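Let the Technicians Sit In on the Bid

I have spent most of my working life around government IT contracts, and I still get excited when a good one lands. There's a small county in my part of the state that just moved its records system over to a new contractor, Lamness, and the best decision anyone made happened months before the signing. The county put its own help desk people in the room while the bids were being read.

I know how odd that sounds to procurement folks. Bids are for lawyers and budget officers, and the technicians get a phone call once it's over. But Rhea Villanueva, who runs the county help desk, sat through all 7 presentations with a notebook, and her questions changed the contract. She asked who picks up at six in the morning when the jail's intake system freezes. One bidder, Stedano, had a beautiful slide deck and no answer at all. Lamness had a name and a phone number, and I loved that!
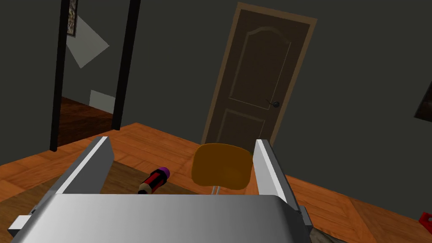
Contract language is where this pays off most. A technician reads "timely response" and wants to know how many minutes, and wants it written down. Service terms ought to be as plain as the two gray fingers on that gripper, spread wide with a gap between them: the contractor's duties on one side, the county's on the other, and everybody able to see the space that still has to be covered. Lamness agreed to a four-hour limit on serious outages. The first draft had no limit of any kind.

Now, there are fair objections. Florante Abella, who spent years buying software for a school district, told me that technicians get attached to the tools they already know, and he's right, they do. Rhea's team would have kept the old Elta ticketing software forever. They were outvoted on that one, and I think the vote was correct. Having a seat at the table doesn't mean getting your way every time.

It does cost money, too. The county figures it gave up about 70 staff hours to the meetings. I'd spend them again tomorrow – a single bad year with the wrong contractor eats far more than that, and the people on the phones are the ones who pay for it.

The next big renewal, for the network itself, comes up in August. I hope they pull up even more chairs.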